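Build the Kitchen First
By Bouchra Ouazzani

I have been going to the shared workshop on Arnusby Street for 5 years now, long enough to have seen many home robot projects come through the door, and I would like to make a case that will annoy a few of my friends there. I think most of us buy motors too soon. I think a person who wants a robot arm in the house should spend the first winter with a simulated one, in a simulated kitchen, and be in no hurry at all to leave it.

I say this with some shame. My own first arm, which I named Sinditz for reasons lost to time, cost me a bit over 3000 dollars by the time I had replaced the parts I'd stripped, and I had not written a single useful line of code for it when the elbow went. I learned plenty about elbows. I learned very little about opening a cupboard, which was what I had told my family the thing was for.

So when Kenza Hamdy and I started over in November, we agreed to keep our wallets shut and work on one chore, the fridge door. Kenza built the room in the evenings and I fussed over the arm, and Mostafa Zaki wandered past with his tea and told us the cabinets were nicer than his (they are nicer than mine, too). 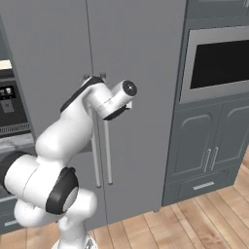
Our simulated kitchen, with the arm up in front of the refrigerator doors.

Now, the complaint I hear most, usually from Damian Witkowska, is that a simulation lets you cheat. Rubber seals don't pull the way they do at home, nothing sags, and no cable ever snags on a drawer handle. He is right about every bit of that, and I still think he draws the wrong lesson from it. The trouble we ran into in the first month had nothing to do with seals. We had put the base too close to the doors, so the forearm had nowhere sensible to go once a door began to swing. That is plain geometry, and I would much sooner meet it on a screen than with a bolted-down base and 400 dollars of fresh brackets.

There's also the matter of patience. We let the program try 1000 starting positions overnight, and I went home and slept. Try doing that with a real fridge and a real arm and a neighbor downstairs!

I don't want to talk anyone out of the hardware for good. I love the smell of the workshop, and I miss having something to tighten. Kenza has a shopping list going and I add to it more often than I admit. But the list has changed a great deal since November – two of the motors came off it completely, and a longer mounting rail went on – and every one of those changes was free.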